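Paltik: moving-day packing lists

Paltik is a collection of 700 packing lists written by people moving from one home to another. Each list is one household, and each line in it is one thing (or one heap of things) that somebody wrote down before closing a box. If you like the way people name their belongings when they're in a hurry, you're going to have a great time in here!

Quick start

Unzip the download and open lists.csv in any spreadsheet program. Start with the short lists if you just want to look around. Sort by box_label and scroll, and you'll meet "kitchen 2," "kitchen 3," "kitchen misc," and then "kitchen misc REAL" before long. That was the point where we decided the data needed a proper home and a proper README.

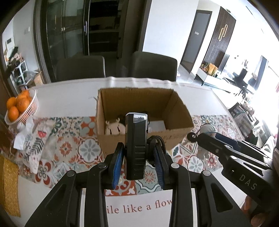 Last changed: 20 January 2023 (version 1.4, see Changes)

What's in the download

lists.csv - the main table, one row per written line
boxes.csv - one row per box, with the label as written and the room it was meant for
rooms.txt - our short list of room names, one to a line
spelling.txt - spellings we left alone on purpose
LICENSE - please read before you share a changed copy

Columns in lists.csv

There are 11 columns, in this order:

list_id - joins every line from one household
line_no - the order in which the lines were written
box_id - matches boxes.csv, blank if the writer never said which box
box_label - whatever was on the list for that box, letter for letter
item_text - the line itself, letter for letter
item_plain - the same line with the spelling tidied up
how_many - a number, only if the writer gave one
room_from - where the thing was
room_to - where it was supposed to go
mark - fragile, heavy, this side up, open first, or blank
note - anything in brackets or squeezed into the margin

The note column is our favorite by a mile. People use it to argue with themselves ("do we need this?"), to leave orders for whoever is carrying ("NOT the blue van"), and to record decisions that get undone two lines later. We kept all of it.

Where the lists come from

Most were written on paper and typed in by the people who wrote them, using a web form that ran through one October. The rest came in as phone notes or spreadsheets. The call went out in Detgate and the towns nearby first, so short moves within the same town are heavily represented. Long moves are in there too, and they make lovely reading, with a lot more arguing in the margins.

Everybody who sent in a list agreed to have it published. Before release we took out people's names, street names, phone numbers and anything that pointed to money or medicine. A removed word shows up as [gone] so that the line still reads as a line. Pet names stayed in.

Two versions of every line

We went back and forth on this for ages. Tidy text is easier to search, and the original is much more fun and far more useful if you care about how people write. So you get both! item_text is exactly what we received. item_plain fixes spelling, opens up short forms ("xmas lts" becomes "Christmas lights") and drops check marks. We didn't split heaps. "Chargers, keys, that kind of stuff" is one line in both columns, and we think it should stay that way.

If you need single things, the Gravico script in the tools folder will split lines at commas and "and." It does a decent job on plain lists and a terrible job on "salt and pepper," so check what comes out.

Words for the leftover box

Nearly every long list ends with a box for whatever was still lying around. We gave this one its own tag in boxes.csv (kind = leftover), and it's a wonderful thing to study. Some of the labels:

odds & ends
drawer
the drawer
bits
last stuff
cables etc
do not open till we're calm

Leftover boxes have shorter lines, fewer room names and a lot more question marks. Chargers turn up over and over. So do keys to locks that the writer could no longer name, and single parts of board games.

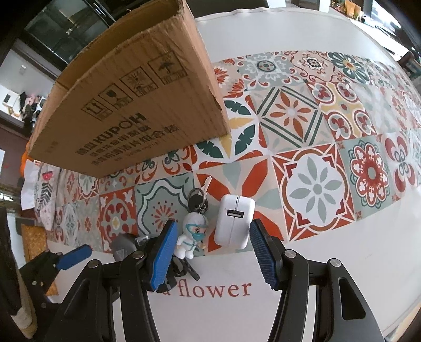

A carton with printed handling marks, a power adapter and a keychain.

About the mark column

Writers had plenty of ways to say "be careful": capital letters, underlining, little drawings of a glass, arrows, the word "glass" three times in a row. All of these became "fragile" in the mark column unless the drawing was plainly an arrow, and those became "this side up." If a line had two marks, we kept the first and moved the other to note. A few writers put "fragile" on every single line of a list. We left those in, so think twice before you count fragile things per household!

How it was checked

Two readers went over every list separately and compared their room names. Where they disagreed, they read the list again together. We also ran a spot check on 60 lists against photos of the paper originals and fixed the typing slips we found. Those are noted in Changes.

Known gaps

People who never write lists aren't in here, obviously. Neither are moves packed entirely by a moving company. Garages and sheds are thin. Blank how_many means the writer gave no number, so please don't read it as one.

Good uses

Teaching beginners to clean messy text. Studying everyday words for household things. Testing search in a home inventory app (Agyeman, our own small inventory app, uses Paltik for exactly that). Writing a short story. We've read two stories so far and loved them both.

Please don't try to work out who wrote a list.

Changes

1.4 - typing slips fixed after the spot check, [gone] now used everywhere in place of blanks
1.3 - 40 new lists, mostly from people moving out of shared houses
1.2 - leftover tag added to boxes.csv
1.1 - pet names put back after many requests
1.0 - first release

Sending us a list

Yes please! Old lists are as welcome as new ones, and half-finished ones are fine. Type it in the way it was written, mistakes and all, and attach it to a new issue with the label "new list." If you found it folded up in a box you never unpacked, put that in the note.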